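Snacks by the Boxful: Kristof Declercq on Packing a Care Package

Kristof Declercq starts every snack box on the bed. "A table is never big enough, and I want to see everything at once!" he says, laughing. He has been mailing boxes from Zindau to his old roommate Otakar Jireš for two years now, and he still gets excited picking what goes in.

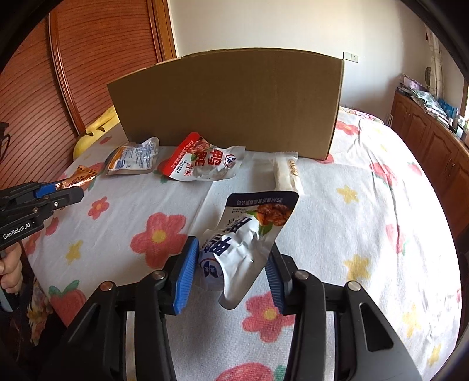

Spicy duck neck and other snacks spread out on the flowered quilt.

The savory pouches come first. Duck neck is a must, and so is anything with braised meat on the front. "Otakar opens those before he's even read my note," Declercq says. "He called me from the kitchen once with his mouth full. I loved it."

He likes a plain cardboard box with room to play with, and he'll happily move things three times before he tapes it shut.
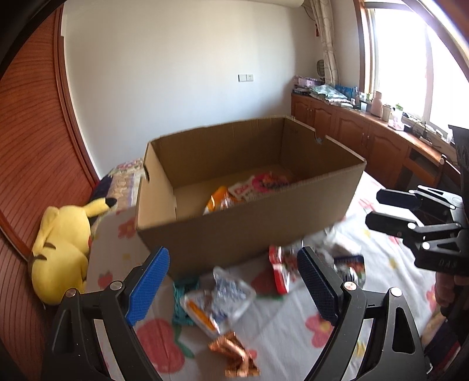 Two snacks in the box, with more waiting on the sheet.

What about sweets? "Oh, plenty of sweets." He has a real soft spot for sesame candy, chewy and nutty and so good with tea (he keeps a pack back for himself). Small candies go in last, poked down into the gaps.

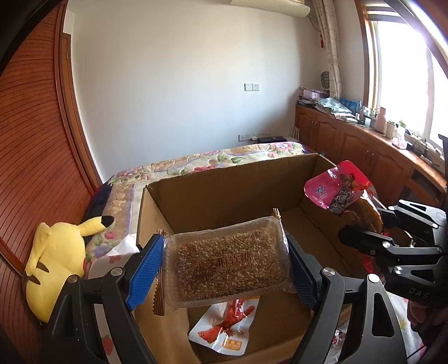

Sesame Soft Candy above the open box, Pikachu alongside.

A full box usually holds about 400 grams of candy alone. The next one goes out in November, and Jireš has already sent a list. "Five things," Declercq says, "and four of them are duck neck."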